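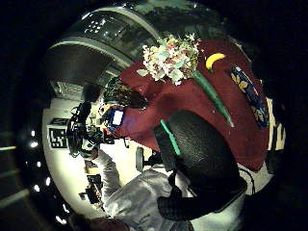 Do Holiday Cottage Listings Tell Guests What They Need to Know?
Tourism and Hospitality, second-year project report
Themba Sithole and Carter Lemieux

1. What we set out to check

Our question was narrow. When a cottage listing says "short walk to the harbor" or "sleeps six comfortably," how close is that to what a guest will find? We picked Ruddock because it is a small town with a lot of rentals and we could get there by bus. We read 76 listings, all live in November, taken from two booking sites, Dasadier and Clovent, plus the Reltlow agency's own pages.

Carter expected most claims to hold up. Themba didn't. Neither of us should be treated as neutral, and we tried to write the scoring sheet before reading any listings so that our opinions had less room to creep in.

2. Method

Each listing was scored on walking distance, sleeping space, parking and pets. For distance we walked the route ourselves from the street named in the listing, at a normal pace, with a phone timer. Parking was checked on foot at 6 p.m., when residents are home. We could not go inside any of the properties, so sleeping space was judged from the bed list and floor plan where there was one.

We also wrote to 20 owners asking the same three questions: is there a charge for dogs, where do guests park, and is the sofa bed counted in the total.

3. Findings

Walking distance was the weakest area. One cottage advertised as "five minutes from the water" took us fourteen, and the last part was a flight of steps that the listing left out. Going back up took longer still. Several owners seem to measure in a straight line, or by car.

"Sleeps six" very often meant four people in beds and two on a pull-out in the living room. That is legal and common, but a family paying for six would probably like to know before they arrive with grandparents.

Parking claims were mixed. "Parking nearby" is close to meaningless. In one case it referred to a public lot 600 yards away which charges overnight.

Pet policies were better than we had guessed. Where a listing said dogs were free, the owners who answered us confirmed it, though two added a cleaning deposit that was not on the page.

4. Star ratings

Clovent shows a guest satisfaction score of 91 for its Ruddock cottages as a group. We could not find out how it is worked out, who is asked, or whether unhappy guests answer. We left it out of our analysis and would advise other students to do the same.

5. Problems with our own work

Our walking times are from two people in their twenties with no luggage, so they flatter the owners if anything. Winter light made some house numbers hard to find, and we may have started two routes from the wrong door. The owners who wrote back are likely the more careful ones. Our tutor also pointed out that "comfortably" has no agreed meaning, so scoring it was partly taste.

6. What we would change

Listings should give walking time on foot, mention steps, and list beds apart from sofa beds. Reltlow already does the last of these. We asked the agency whether it had affected bookings and were told it had not, but we were shown no figures.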